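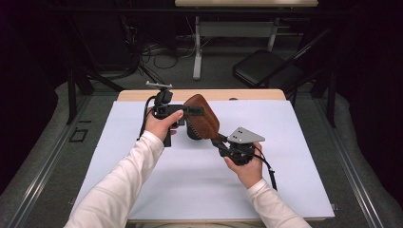
Ticket 313: Kuveo tracker stopped sending positions above the tree line
Opened by: Amanuel Wako
Assigned to: Orvokki Valtonen
Status: Open

Amanuel Wako, 6:40 am
Device sent a point every 10 minutes from the trailhead to the lake, then nothing on the ridge. My wife's map showed me stopped at the lake for over 2 hours. Battery read 51 percent when I got back to the car. Firmware is the July release.

Orvokki Valtonen, 9:15 am
Please send the device log. Was it in the top pocket or inside the pack?

Amanuel Wako, 9:50 am
Inside, under the rope. Log attached.

Orvokki Valtonen, 11:05 am
Log shows error 300 on every send after the lake. GPS fixes were good, but the messages never went out. Clip it to the shoulder strap with the antenna up, turn off power saving and try a short walk. I've asked Ayman Shehata to check the retry setting.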